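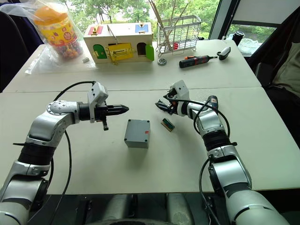 Library's tool shelf reopens with longer loans

Good news if you've been putting off that leaky faucet: the tool shelf at the Ajayi Street library is back, and you can now keep things for three weeks instead of one. I stopped in on 19 November 2024 to renew my card and came home with a stud finder, a pipe wrench and a tile cutter I have no plan for at all.

The shelf closed in February so the staff could sort through everything, fix what could be fixed and put it all into a proper catalog. There are 158 items on it now, and 83 of those are new to the collection (the pressure washer already has a waiting list, so get in line behind me!). Most of the money came from a $3,000 grant from Nateo, the hardware store out on the county road, plus $700 from the spring book sale.

Nour Sfeir, who runs the lending desk, told me the old one-week limit drove people crazy. "You'd pick up a sander, it would rain for six days, and then you'd owe us a sander," she said. I have been that person, twice, and I paid my fines both times.
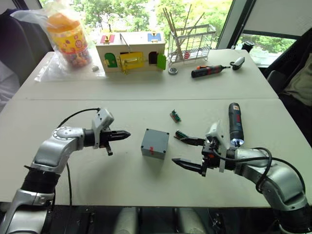
How to borrow

Any adult card works, and you don't have to live in town. You sign a one-page form the first time, and after that it's the same as checking out a novel. Two tools at a time is the limit, though a drill and its case of bits count as one. You can reserve online, but the site was slow when I tried it, and calling the desk got me an answer in a minute or so.

Late fees are a dollar a day per tool. Saw blades and sandpaper you buy yourself.

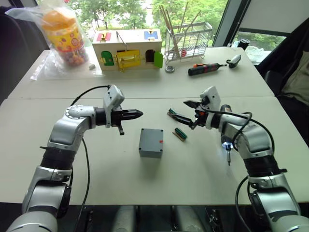

COMMUNITY

The desk is still looking for a few things, mainly a tall stepladder, a wet tile saw and hand clamps of any size. Drop-offs are fine whenever the library is open, as long as the tool works and the cord isn't frayed. Please don't leave anything in the book return. Somebody did that with a bowling-ball-sized bucket of nails last winter, and the hinge on the flap still squeaks.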